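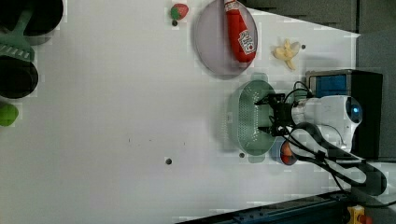 Sorting a play kitchen goes faster if everything comes out of the bin and onto one flat surface before any of it gets washed or put away. A white table is good for this, as small pieces show up well against it. Spread things out with space between them so each piece can be picked up without moving another. Food tends to get mixed in with the dishes, like the ketchup bottle lying on the round plate, and the first job is to pull the two apart.

What you need

A table you can wipe down
A dishpan or clean sink
Mild dish soap
A soft brush (an old toothbrush works)
Two dry towels
Three bins with lids

Step 1: Make three groups

Put play food in one group, cookware in the second, and plates, cups and lids in the third. Pans, spatulas and colanders all count as cookware. Bottles and jars go with the food, even the ones kids use for pouring.

Step 2: Check each piece

Run a finger along the edges and seams. Throw out anything cracked or sharp. Squeeze hollow food over the sink. If water comes out, set it aside and let it drain with the hole facing down. Pieces with black spots inside should go in the trash. Paper labels that are peeling can be pulled off now.

Step 3: Wash

Fill the dishpan with warm water and a small squirt of soap. Do the plates first, then the cookware, then the food. Colanders need the brush, inside and out, to get dried dough or paint out of the holes. Wipe hollow pieces with a damp cloth and keep them out of the water. Anything with batteries gets wiped too.

Step 4: Dry

Lay everything on a towel and turn pans and plates upside down. Leave it overnight. The bowl of a colander holds drops around the rim, so shake it once before you set it down.

Step 5: Put it away

Nest the pans with the largest on the bottom. Stand plates on edge along one side of the bin. Use the smallest bin for the food so it doesn't get buried. Tape a drawing or a printed picture to the front of each bin for children who don't read yet.

We do the full wash in September and wipe things down between times. If a cold is going around, wash the food and plates again that week and leave the rest.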